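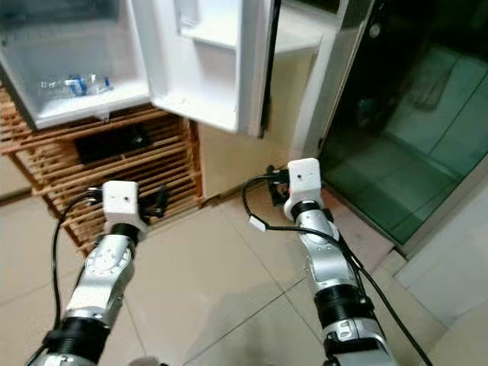 *Figure 6. Refrigerator compartment, door open, with water bottles inside.*

## 6. Assigning circuits to the backup panel

The Eveo home battery supplies only those circuits that are wired to the Clivex backup panel. Complete this section before the electrician's visit and keep a copy of the circuit list with the warranty papers.

**CAUTION:** Do not remove the cover of the main panel. All wiring must be carried out by a licensed electrician.

1. Set the battery to **Standby** and wait for the amber light to stop flashing.
2. List every circuit that must stay on during a power outage. Most households begin with the refrigerator, one lighting circuit and the internet router.
3. Write the running watts of each appliance beside its circuit. Use the rating label, or measure with a plug-in meter.
4. Add the figures together. The total must not exceed 4000 watts.
5. Reserve at least 500 watts for motors starting up – compressors and sump pumps draw more at start than they do when running.
6. Enter the total under **Settings > Backup load** and press **Save**. If code 451 appears, the total is above the limit and one or more circuits must be removed.

**Note:** Electric ovens, water heaters and central air conditioning must not be assigned to the backup panel.

### 6.1 Kitchen circuits

Kitchen outlets often share a circuit with the dining area. Confirm which outlets are affected before adding the circuit to the list.
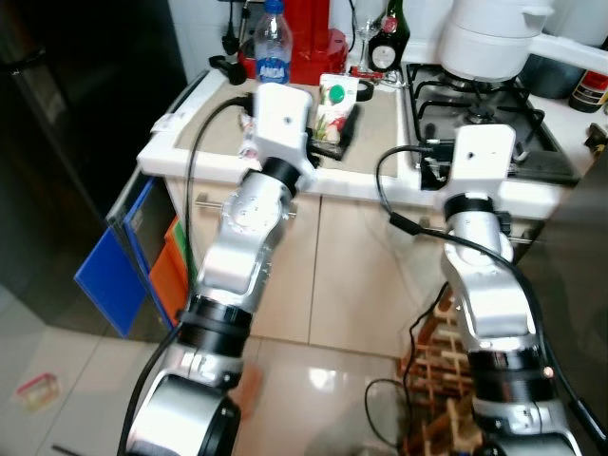
Fathima Kodikara asked whether the outlets on a shared circuit could be counted one at a time, as her toaster and kettle were never used together. They may not. The Sandhu load sheet requires the full rating of every appliance left plugged in. Unplug the kettle, or include it.

### 6.2 Testing

1. Switch the battery to **Backup**.
2. Turn off the main breaker.
3. Check that each listed circuit has power.

Code 172 indicates that the transfer switch has not closed. Turn the main breaker on again and contact the installer.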